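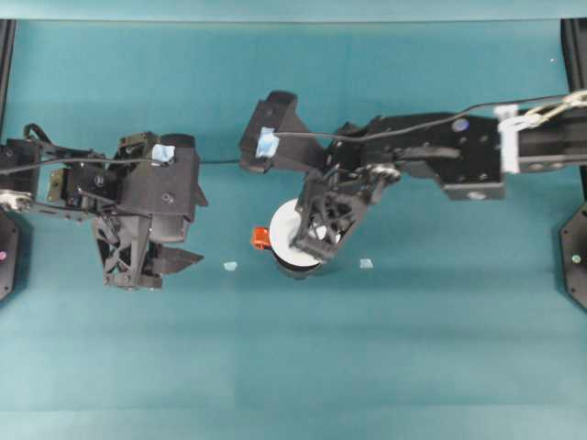
Figure 2. Two robotic arms over a teal work surface, seen from directly above.

4.2 Group size and reported satisfaction

Bookings at the Flotora activity center were grouped by purpose: company outings, school visits, church groups and private parties. Of the 1209 guests who received the exit form, 322 returned it with every item filled in. Guests in smaller groups gave higher scores for the rope course and the raft-building session, while scores for meals and lodging did not differ by group size. Company groups that used the meeting rooms in the morning and went outdoors after lunch rated the day higher than those that followed the reverse order. The same pattern was found at Skov, although that site has no overnight rooms and its school groups were left out of the comparison. Weather was not recorded at either site before May.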